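Matchday Ground Inspection Checklist, With Comments
Hostcombe home ground, lower league soccer
Last revised 3/30/22

Hello again to everyone who helps get the ground ready. What follows is the same checklist we have used all season, only with my comments written in under each item, as several of you asked for something a bit fuller than the laminated card by the boot room door. Please work through it in order. I know it's tempting to start with the goals when it's cold and get indoors, but the order follows the walk, and if you follow the walk you won't need to double back across the field with your clipboard getting soaked.

Start 9 hours before kickoff if there's been a frost warning, and otherwise first thing in the morning. Mark each item OK, FIX or CLOSE. FIX means it can be put right before the gates open. CLOSE means that part of the ground stays shut, however loudly anyone complains.

PLAYING SURFACE

1. Walk the full field in lanes, touchline to touchline.
Status: OK
Comment: Go slowly, please. The Nurnar end drains badly, and the soft patch just outside the penalty area there doesn't show until you put your weight on it. Press down with your heel. If water comes up around your shoe, write it down, and go back to the same spot after lunch before you call the referee.

2. Divots, holes and stones.
Status: FIX
Comment: We had a rough afternoon in the last home game, what with the extra time, and the goalmouths show it. Fill with the sand and soil mix from the blue bin and tread it in properly. A loose divot is worse than a hole, as a player sees a hole.

3. Sprinkler covers flush with the turf.
Status: OK
Comment: There are covers behind both goals as well as the ones along the side, and those are the ones that get missed. Run your hand over each one. The lids from Woko sit a touch higher than the old ones did, so bed them down firmly.

4. Line markings complete and readable.
Status: OK
Comment: Check that yesterday's paint hasn't been walked across. If a line has to be redone, redo the whole length, otherwise you get that wobble we all had to look at in the cup game.

GOALS, FLAGS AND BENCHES

5. Goalposts upright, locked in their sockets, no sharp edges.
Status: OK
Comment: Give each post a good shove from the front and then from the side. Look at the back stanchions too. Portable goals on the training strip must be weighted and chained even when they aren't in use, and I really can't say this often enough with so many little ones around at halftime.

6. Nets attached all the way around, with no open hooks.
Status: FIX
Comment: Two clips had come away at the foot of the far net, and I've put new ones in. Metal hooks are no longer allowed here, so if you find one left over, take it off and bring it to me.

7. Corner flags, full height, rounded tops.
Status: OK
Comment: The spare is in the long cupboard behind the mops. It was in the tea hut for most of the winter, which is why so many of you couldn't find it.

8. Team benches and shelters anchored.
Status: OK
Comment: In a strong wind the away shelter rattles but doesn't move. Check the bolts at the base and make sure the clear panel isn't split. Last season's crack started at the lower corner and went right up in one game.

MEDICAL ROOM AND CHANGING AREA

9. Medical room open, lit and warm before the visiting team arrives.
Status: OK
Comment: The heater takes ages, so switch it on when you do your first walk. Leave the way from the door to the couch completely open. Kit bags drift in there all afternoon if you let them, and a stretcher needs more room to turn than you would think.

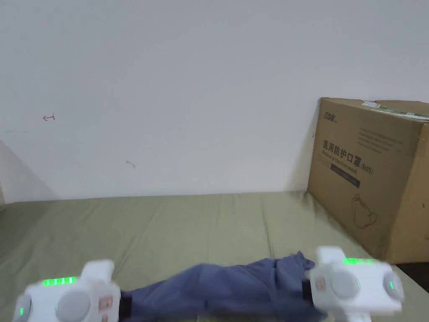 A note came back from Vainio asking whether the stretcher could be kept by the tunnel during play and the medical room used only for assessment, as the walk around from the far touchline is a long one when somebody is hurt and waiting. I think it's a very sensible idea, and I've added it as a trial for the remaining home games. Please write down where the stretcher was at kickoff, so that we have something to go on when we talk it over in June.

10. First aid kit stocked and sealed.
Status: FIX
Comment: We were low on cold packs and wide tape. Both have been ordered. If you break the seal for so much as a bandage, leave the broken seal in the tray and I'll restock after the game. I promise I won't be cross, I only need to know.

11. Defibrillator light green, pads in date.
Status: OK
Comment: Open the cabinet and look, even if you looked last time. The cabinet is never locked on matchdays.

12. Changing room floors dry, benches sound, showers not scalding.
Status: FIX
Comment: Run the end shower for a minute before you test it. The home bench nearest the door had a screw standing up out of the seat, and that has been dealt with. Mop after the warmup as well as before it, as they come back in with half the field on their boots.

SPECTATOR AREAS

13. Capacity and gate count.
Status: OK
Comment: We are allowed 700 through the gates and not one over. With the table as tight as it is, the next home game could well come near it, so keep the clicker in your hand and not in your coat. If the count gets close, radio the secretary's office early and we'll close the turnstile calmly.

14. Perimeter rail firm along its whole length.
Status: CLOSE (short section only)
Comment: The rail by the scoreboard still has some give in it. People lean hard when there's a corner, bless them, and I don't want to see it go. That stretch stays taped off until the welding has been done.

15. Steps and terrace free of ice, moss and litter.
Status: OK
Comment: The bottom step on the covered side holds water. Salt it if the night has been anywhere near freezing, then brush off what's left before the gates open so it doesn't get carried into the clubhouse. 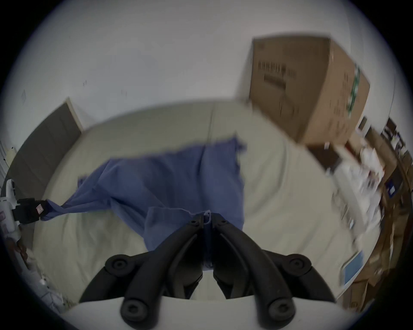

While you're on the covered side, carry on around the back and check the fire exits there before you cross to the far terrace. Both doors should swing right open and stay open against the wall. The second one drags, so lift it a little by the bar as you push, and if it needs more than that, it's a FIX.

16. Emergency vehicle gate.
Status: OK
Comment: Nothing parked inside the yellow hatching, and that includes the team bus, the burger van and me. The key hangs in the office and a second one goes in the chief steward's pocket. Try the padlock each time, as it seizes in wet weather.

17. Floodlights.
Status: OK
Comment: Switch on for 15 minutes and walk the field under them if it's an evening game. Once they go off they need to cool before they'll come on again, so please don't flick them to see if they work.

18. Public address and radios.
Status: OK
Comment: Test the announcement speaker from the far corner, where it's faintest. Radios come off the charger in the morning, and there should be 5 of them, so sign yours out and sign it back in. One spent a week in a glove compartment after the last game and caused a great deal of searching.

HANDING OVER

When you've been around everything, sign the sheet, put the time next to your name and hand it to the referee's room with any FIX items still open. Stay for a moment while the referee reads it. They may want to see the goalmouths for themselves, and it's much nicer if somebody walks out with them.

If the weather turns after you've signed, go around items 1, 4 and 15 again and add a line at the bottom. Old sheets go in the green folder in the office. Thank you all, very much, for the early mornings. There's tea in the hut from the time the gates are unlocked, and whoever does the walk gets the first bacon roll.

Related items
Hostcombe gate and parking arrangements
Postponed games: who to call and when
Steward briefing notes, evening kickoffs
Nurnar end drainage update
Training strip booking form
Lost property after home games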